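Comparing two grippers on a two-arm bench: a step by step setup

Posted in Tutorials, July

These are the steps we use at Pivico to compare two sets of gripper fingers on a pair of arms. The same steps work for most parallel grippers with two fingers. You need two arms, a cheap set of kitchen items, and an afternoon. If your arms are already mounted and talking to the controller, skip to step 2.

The fingers in this write-up are the Deltik short pair and the Momance long pair. Both are flat, both bolt to the same jaw. The Deltik pair costs less and comes with thin pads already glued on. The Momance pair comes bare and you add pads yourself.

Step 1. Cover the table

Put down a plain brown cover. A bare white top throws glare into the cameras, and clear or shiny items get lost on it. Paper or a mat will do. Tape the corners underneath. If you use paper, replace it when it creases badly, or the height of small items will change from one run to the next.

Mark the start positions with small pencil ticks. Do not use colored tape for this. A policy or a detector can learn the tape.

Step 2. Pick a task that uses both hands

A single pick and place will not separate two decent grippers. Both finger sets got nearly everything right when we tried that, and we learned nothing. The task has to have one hard grip and one easy one, and the hands should have to wait for each other.

We settled on pot, lid and vegetable. One arm takes the lid by the knob or close to it and holds it clear. The other puts the vegetable in the pot and lets go. The lid is the hard grip. Glass is slick, and the weight sits off to one side of the fingers once it tilts.

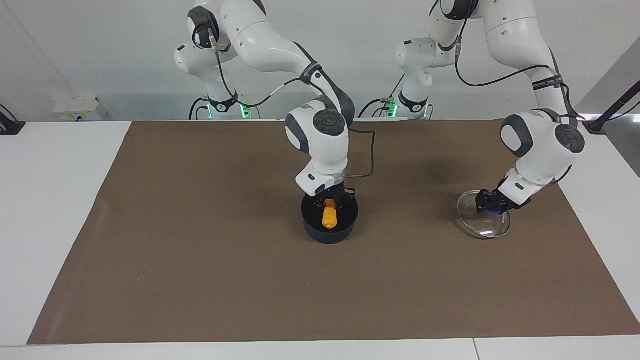 Koen Groen: We ran the same task with our long fingers and the lid was the only part that told us anything. Check how far the lid turns in the fingers while the other arm is working. Ours held on every time but the angle drifted, and then the put-back missed. If you only log drops you won't catch it.

I have added a line for lid angle to the log sheet in step 5 after reading that. Measure it once when the lid is clear of the pot and once right before it goes back.

Step 3. Set the grip force

Start low. Close on the item at the lowest force your controller allows, lift it a hand's width, and wait ten seconds. If it slips, go up one notch and try again. Write down the first setting that holds, then add one more notch and use that for all the runs.

Do this separately for each item and each finger set. It is tempting to use one number for everything, but the result then depends on which fingers you tuned with.

Our controller reports force as a raw value from 0 to 2,000. The Deltik pair held the lid at 262. The Momance pair needed more until we changed the pads, and after that the two were close. Your numbers will be different, so don't copy ours.

Step 4. Route the cables before you start counting

Run the full motion slowly with nothing in the grippers and watch the cables, especially at the wrist. You want enough slack for the wrist to turn all the way, but a loop that hangs too low will brush the table or catch on a pan rim. Straps on the links help. Put one behind the wrist and one near the elbow, and leave the cable free at the joints.

Lamisi Ankrah did our cable routing and her rule is to move each joint to both ends of its range by hand before tightening any strap. It takes longer than you would think. We lost a morning of runs by skipping it.

Step 5. Log each run

One line per run. Keep it short or people stop filling it in. Ours has:

Run number
Finger set
Force setting
Vegetable in the pot, yes or no
Lid angle at start and end
Lid back on, yes or no
Notes

We did 70 runs with each finger set. Switch sets partway through and then switch back, so that a warm motor or a worn pad doesn't count against only one of them.

Step 6. Change the cookware

Once you have results with one pot, move to another and leave the force settings alone. A saucepan is a good choice. The handle takes up table space and limits where the second arm can come in, and a shiny inside is harder for a depth camera. Keep the vegetable hanging upright in the fingers as it comes over, so the lower end clears the rim.

Go slowly the first few times. With both arms working over a small pan, the wrists come close together. Set a keep-out distance in the controller if it has one.

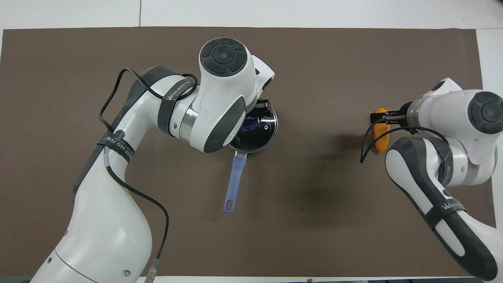
Step 7. Read the results

Compare the finger sets on the lid first, then on the release. For us the release was where the short fingers did better. The long ones reached deeper but sometimes dragged the vegetable sideways as they opened. On the lid the long pair drifted less.

We kept the Deltik pair on the arm that does the placing and put the Momance pair on the lid arm. Mixed sets mean two tool offsets in the controller, so label them clearly. Pieter Van Beek has ours saved as "short" and "long" and that has been enough so far.

Pads were due for replacement after 56 runs on the lid side. Keep a spare set cut to size.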